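Your bones are working right now, even if you are sitting still. They hold you up, protect the soft parts inside you, and give your muscles something to pull on. This page is about joints, the places where two bones meet.

## What is a joint?

A bone can't bend. If your arm had one long bone from shoulder to fingertips, you could not scratch your nose or tie a shoe. Your arm has several bones, and there is a joint between each one and the next.

Most joints have the same main parts:

- **Cartilage** is a smooth, rubbery layer on the ends of the bones. It lets them slide past each other.
- **Ligaments** are tough bands that tie one bone to another.
- **Joint fluid** is slippery, a little like raw egg white. Your body makes it all the time.

Muscles are joined to bones by cords called **tendons**. You can feel one behind your knee when you bend your leg.

## Reaching across the table

Think about reaching for a carrot on the far side of a table. Your shoulder swings the whole arm forward. Your elbow opens up. Your wrist tilts your hand, and your fingers close. You don't have to plan any of this. Your brain sends the messages and your muscles pull in the right order.

Try it with your elbow held stiff. Then try it with your elbow free but your wrist held still. Which is harder?

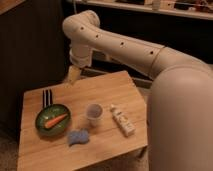 ## Kinds of joints

**Hinge joints** move back and forth like a door. Your elbow is one. So are the joints in the middle of your fingers. Your knee is mostly a hinge, but it can twist a little when it is bent.

**Ball-and-socket joints** move in nearly every direction. One bone has a round end, and the other has a hollow that the round end fits into. Your shoulders and hips are like this. The hollow in the shoulder is shallow, so the arm can swing very freely. The hollow in the hip is deeper. It gives you less movement, but it is better at holding your weight.

**Pivot joints** turn. There is one at the top of your neck, and you use it when you shake your head to say no. Another one is near your elbow. Hold your arm out with your palm up, then turn your palm down. The two bones in your lower arm have just crossed over each other.

**Fixed joints** hardly move at all. The bones of your skull meet along wiggly lines. In a baby these bones are still a little apart, which leaves room for the brain to grow.

## Bending at the elbow and wrist

Muscles can pull, but they can't push. That is why they often work in pairs. The biceps, on the front of your upper arm, pulls to bend the elbow. The triceps, on the back, pulls to straighten it. Put your hand around your upper arm while you bend and straighten it, and you will feel them change shape.

Your wrist has eight small bones, packed together in two rows. Many of the muscles that move your fingers are up in your lower arm. Wiggle your fingers and watch the skin near your wrist.
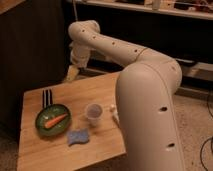 *A long reach, with the wrist at the far end.*

## Why do knuckles crack?

The fluid in your joints has gas mixed into it. When you pull on a finger, the space inside the joint gets bigger and a gas bubble can form. Scientists think the pop has to do with that bubble, but they are still working out the details. You usually have to wait a while before the same knuckle will pop again.

## Try this

1. Tape a craft stick along the inside of your pointer finger, so the finger stays straight. Don't make the tape tight.
2. Pick up a coin, a pencil, and a sheet of paper.
3. Write your name.
4. Take the tape off and do it all again.

Write down which job changed the most.

## Words to know

**Cartilage:** smooth, rubbery material that covers the ends of bones

**Ligament:** a band that joins bone to bone

**Tendon:** a cord that joins muscle to bone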